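Cable task suspended on the Jeletti cell after grip fault

The plug-handling task on the two-arm Jeletti unit has been suspended since the fault logged on Mar 20, 2026. During a handover sequence the left gripper reported a closed and stable grip while its plug was rotating between the fingers. The controller accepted the reading and continued the move. The plug came out sideways, the cable went taut across the wrist, and the arm ran for 2 seconds against the load before the torque limit tripped.

No one was inside the marked area and no outlet was live. Inspection found a scuffed cable jacket and a finger pad worn smooth on one side. The pad had passed its last visual check.
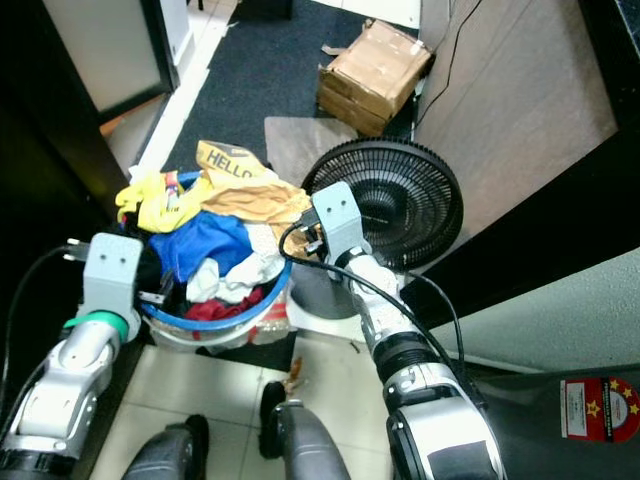 Robot Operations — Workshop and Home Tasks Group

Holding a plug in each gripper is the hardest case for the current settings. The body of a plug is short and tapered, and the cable pulls on it from behind with a force that changes as the arm moves. Grip confirmation relies on finger position alone, so a slow rotation does not register.

Petrică Sârbu repeated the sequence 40 times at reduced speed with new pads. Slip occurred in four runs, all with the cable crossing the forearm. The Suvier log viewer shows a small rise in wrist torque before each one — too small for the present threshold.

Until further notice:

Plugs are to be handled unpowered only, at reduced speed.
Route cables clear of both forearms before starting.
Replace finger pads after 200 cycles, whatever their appearance.
Keep one person at the stop button for the full run.

A revised threshold is being tested and should be ready in May. Laundry tasks are not affected.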